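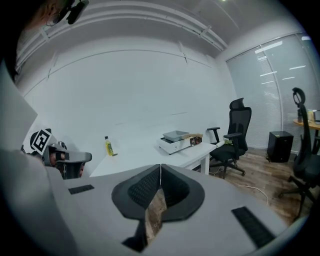 Skolside is looking for a part-time office keeper for its small project office, to start as soon as we find the right person. The job is to look after the room and the things in it: desks, shelving, blinds, lights, supplies and floors. It is a compact space with a plain white wall, a wooden floor and one tall window with pale grey horizontal blinds that come down to it. The white desk with the slender legs is the type we use for all new workstations, and you would be putting more of them together in January.

By Khadija Amrani
14 August 2025

The position is 22 hours a week, Monday to Friday mornings, with some room to shift the start time. You would report to me. Rachid Mansour handles pay and leave, and Régis Baudry looks after the building keys and alarm codes.

What the work involves

Opening the office, setting the blinds and checking that the lights work. Wiping down desktops at the end of your shift. Sweeping the floor daily and damp mopping it once a week with the cleaner made for wood. Please don't use anything with wax in it, as we had to have one section redone last year.

Keeping the supply cupboard in order. Paper, toner, pens, tea, coffee and hand towels are reordered through the Zandum account, and you would have a monthly limit of $200. Anything over that goes to Rachid for approval.

Moving and assembling furniture. Desks are a two-person lift and Birger Wallin will help when one has to go up or down the stairs. You should be comfortable with a hex key and a drill.

Receiving deliveries and breaking down the cardboard. Recycling goes out the back door to the lane, and the bins are shared with the tenants upstairs.

Small repairs such as replacing a blind slat, touching up paint on the walls or tightening a wobbly table leg. Larger repairs are booked through the landlord. You would make the call and let the tradesperson in.

What we are looking for

Some experience in cleaning, office services, facilities or a similar job, paid or unpaid. You need to be able to lift 15 kilograms and work from a stepladder. Basic email and spreadsheet skills are enough. A driver's licence is useful for picking up supplies but we won't rule you out if you don't have one.

Pay is $738 a week before tax. Paid leave is calculated on your regular hours. We supply gloves, tools and work shoes up to a set amount, and there is bike parking beside the lane.

How to apply

Send a resumé and a short note on the sort of work you have done, quoting job number 2486. Two references are needed, but only at the interview stage. Applications can also be dropped at the front counter in an envelope marked for my attention. Interviews will be held at the office and include a walk through the room and the supply cupboard.

If you need an adjustment for the interview or for the job itself, mention it in your note and I will call you.

This site uses cookies to remember your settings and count visits. Accept all | Manage preferences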